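The Trial Period

The Murix arm came with a thirty-eight page quick-start guide and a salesman named Tanvir Khondokar, who was harder to put away afterward.

"Sixty-four minutes to your first sorted vial," he told the lab. "That's the Lurkthorpe promise."

Ruoxi Shi, who had been sorting vials by hand for the better part of a decade, looked at the clock and went to lunch.

Lurkthorpe Automation sold the arm by the month, like a gym. You got the arm, the stand, the mat, and a simulator called Bakon, where it could practice in a made-up room before being let near anything that cost money. Fiorella Carbone, who ran the lab and had signed for the trial, liked the simulator best. Nothing in it had ever needed mopping.

"It's done 548 runs since this morning," Tanvir said when Ruoxi came back.

"How many did it finish?"

"It's learned something from every one."

Ruoxi pulled up a stool. On the screen the arm considered a vial the way her uncle considered a dinner check.

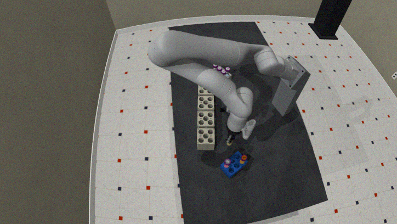

Bakon session, blue rack, two vials in.

"Who picked the floor?" Ruoxi asked.

"The floor is standard."

"It looks like my dentist's."

Fiorella leaned over them both. "What does it do if a cap is loose?"

"Loose caps are in the Premium tier," said Tanvir, and had the decency to say it quietly.

Nothing moved for a while. Ruoxi found she was holding her breath on the arm's behalf, which annoyed her. She had trained three interns on that job, and Hashini Kodikara, the best of them, had also spent her first morning hovering over a rack with her elbow way up in the air, afraid to commit.

"Tell it to drop the elbow," she said.

Tanvir looked through the guide. "I don't think there's a setting for that."

"Then give me the keyboard."

He gave it to her. Fiorella went off to ask what Premium cost.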